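December, early evening

Spent most of today on the second revision of the bench rules for the two-arm station. Yolandi Van Wyk wants one document that a new operator can read before the first shift, and what we have now is a checklist, a set of emails and whatever Svitlana Symonenko remembers. I started with the emails. Half of them contradict each other on the question of what "clear of the bench" means, so I fixed that first.

New wording: no person's hand, sleeve or tool inside the mat edge while either arm has its status light on. The old text said "while the arms are moving," and that was the weak point. An arm that is holding still is holding position under power. It can start again without any change you would notice. Svitlana agreed at once. Yolandi asked for the same sentence on the laminated card, in larger type, and I said yes.

Second item was speed near glass and ceramic. The Itent draft gives one limit for the whole workspace. I split it into two zones, with 90 millimeters per second as the cap once a gripper is carrying anything breakable. Free travel with an empty gripper stays at the general limit. I expect Kratochvíl's people to argue that this slows the cycle, and it does. A sweep through a shared space with a lid in one hand is exactly the case where I would take the slower figure and leave it there.

Third, and this took the rest of the morning: who owns the overlap. The section on coordinated arms in our old rules was a single line, "avoid collision." That is a wish. The revised section reads as follows.

4.1 The overlap zone has one owner at any time.
4.2 The owner keeps the zone until its gripper is out of it, including the cables.
4.3 An arm waiting for the zone waits with its gripper above the tallest item on the bench.
4.4 If both arms must be in the zone together, the task sheet says so by step number and is signed before the run.
4.5 A two-arm step without a signature is stopped, even if it is going well.

4.2 is there because of cables. Both arms trail them, and the path check in the Plumetti planner treats the arm as bare links. Svitlana has written to them twice. Until there is a cable model we pad the links by hand, and the padding goes in the task sheet so the next person can see it.

After lunch I rewrote the section on setting the bench. The old one had a drawing with exact positions for everything, which is no use when the point of the station is that things do not sit in exact positions. I replaced it with limits. Upright items go where a gripper can reach the rim without crossing another item. Handles point away from the front edge. Anything hanging gets checked by hand before the run, by lifting it off its peg and putting it back. The wall outlet stays reachable from the side at all times. I am less sure about electrical appliances. The toaster oven counts as an obstacle in our layout, but a person walking in will assume it is an oven, so the rule now says it is treated as live unless the plug is visibly out. Yolandi thinks that is too strict. I left it in with a comment.

Kitchen bench, both arms powered.

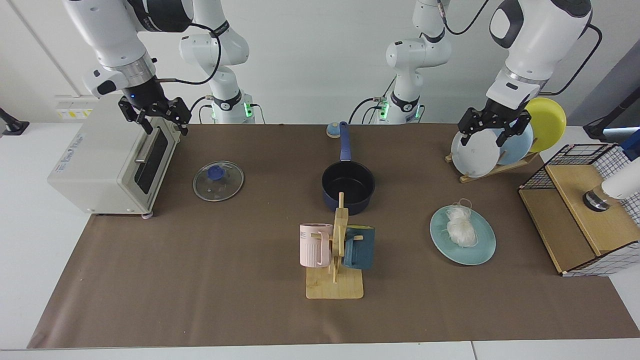
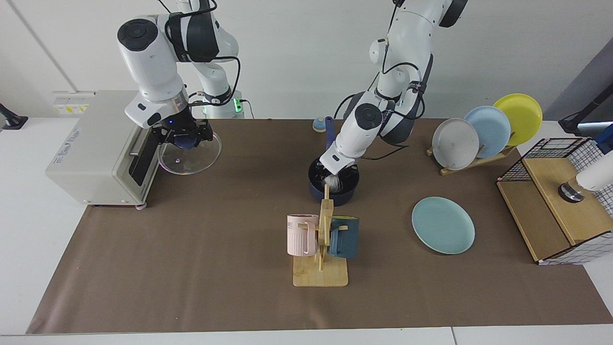
Grip rules are still open. Ikura's note lets the operator choose the force per object class, and I would prefer a table with a ceiling for each class and no choice above it. Rims are the hard case, as thin edges take a side load badly and the finger pads wear unevenly. I want a pad check at the start of every shift, logged by initials. Svitlana wants it logged by photo. We did not settle it and I have put both in brackets.

Also open: the restart procedure after a dropped item. Current practice is to pause, pick up, resume. My draft says pause, disable, pick up, inspect, reset the bench, start the step over. No resuming from the middle. A held item may have shifted in the fingers during the pause, and the planner will not know.

Numbering still has to be redone because the new section 4 pushed everything down. Filed as change request 327. Yolandi has the draft overnight. I need to check the clause on dim room light before she gets to it; I copied it from the old version and did not read it properly.

Recent entries
Card stock for the laminated rules
Zone ownership, first attempt
Finger pads, again
Notes from the call with Kratochvíl
What counts as a stop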